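Setting up your Friday show on the Westmont stream

I do the late folk and old-time hour myself, so these are the steps I use every week (and the ones I've botched at least once!).

1. Log in to Skudar and open your show folder.
2. Drag your tracks in, oldest recordings first if you're doing a theme night.
3. Set the level on the talk mic to 73 and leave it there. Nanami Kudo set that one up and she's got better ears than me.
4. Save the playlist before you touch the crossfade.

Note: Skudar only keeps 50 tracks per folder, so start a second one if you're a rambler like me.
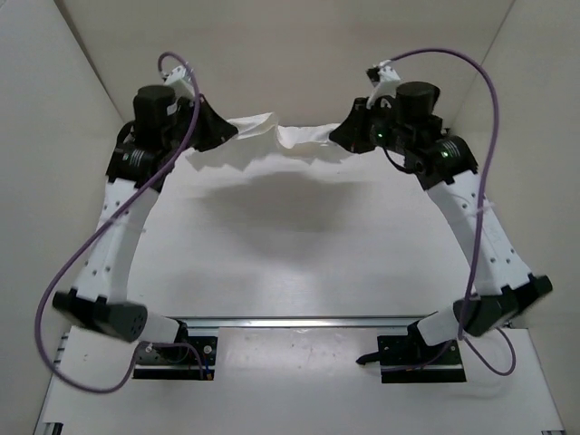

5. Crossfades come next, and I keep mine at 3 seconds. Old 78 transfers have a lot of hiss at the tail, and you want the two songs overlapping just a little. I think of the pair of robot arms with the white cloth stretched between their grippers: both songs have hold of the same bit of air for a moment, then the first one lets go.

Caution: don't hit Reset during a live hour. It wipes your crossfades and the station ID too.

6. Press Go Live, wait for the red light, then say hello.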